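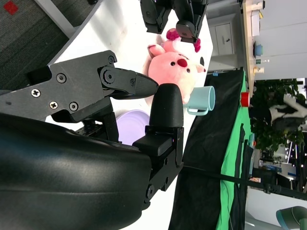

November 2021 - two-arm handover, class project. Judit and I spent the session on the gap between the fingers on the left arm. Tadeo's script opened it to 90 percent, too wide to come down between objects without nudging a neighbor. We set it narrower and used the pink plush toy as the target, with the mint-blue mug right in front of it, which is the layout Dardo wants for the demo at Lurnenach. The lavender plate stays on the table for now.

Ran 18 tries. Most misses came from the second arm arriving early. Added a 300 ms wait before it closes and the misses dropped, but I want a longer run before I trust it.

Screws on the finger plates: Eulalia went over them with the small driver, two needed a quarter turn. Write it down when you do this - last time we did it twice.

To do:
- mug by the handle, then by the rim
- repeat with the Clisov pads
- ask Dardo if the wait can go in the shared config

Last updated by L. Pereyra
2 comments · 0 shares

Recent entries
Left arm calibration, second attempt
Clisov pads: first fitting
September notes: cable routing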